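How to set up a pantry shelf for dry goods

Updated August 2026

Most pantry trouble starts with half-used bags. Flour, oats and lentils get shoved behind each other, the clips fall off, and by the time you find the second bag of rice you have bought a third. Moving dry goods into proper containers fixes most of it. Allow an afternoon for an average cupboard.

What you need

Containers in no more than two or three sizes
A roll of masking tape and a marker
A dry cloth and a bowl of warm water with a little vinegar
A tape measure
A box for anything going to the food bank

Step 1. Empty the shelves

Take everything out, including the things at the back you would sooner not look at. Check dates as you go. Anything past its best-before that still smells fresh can usually be used, but old nuts, wholemeal flour and brown rice go rancid and should go in the bin. If you see webbing or small brown moths, throw out the affected packets and vacuum the corners and the shelf-pin holes before you wipe down.

Step 2. Wipe and measure

Wipe the shelves with the vinegar water and let them dry fully. Measure the height between shelves and take 20 mm off, so a lid clears when you pull the container forward. Depth matters too — a deep shelf with round tins at the back is where food gets forgotten.

Step 3. Sort by how often you use it

Put daily things (oats, coffee, tea, sugar) between waist and eye level. Baking supplies can go one shelf up. Heavy items such as bulk rice and pet biscuits belong at the bottom. In our house at Endstead the kids' cereal went on the lowest shelf they could reach, and we had fewer spills.

Step 4. Choose the containers

Square ones waste less space. Round ones are easier to wash and to scoop from, with no corners for flour to pack into. Tall cylinders suit spaghetti and anything you pour. A solid colour keeps light off the contents, but it hides how much is left, so label these ones first.
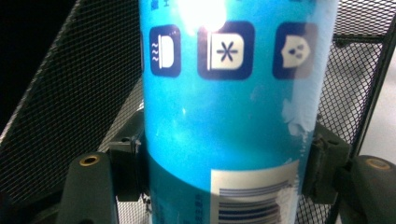 Step 5. Fill and label

Wash and dry each container, then leave it open overnight. Write the contents and the best-before date on masking tape and stick it on the side facing out. Cut cooking directions off the packet and tape them to the back. Don't top up old stock with new. Use the old up, wash the container, then refill.

Step 6. Keep it going

Check the shelf before each big shop and write the list from it. Every 2 months, take everything off one shelf and wipe it. Bay leaves are often suggested for moths. I've tried them and still had moths, so I rely on tight lids and freezing new flour for 7 days before it goes in the cupboard.

Benjamín Retamal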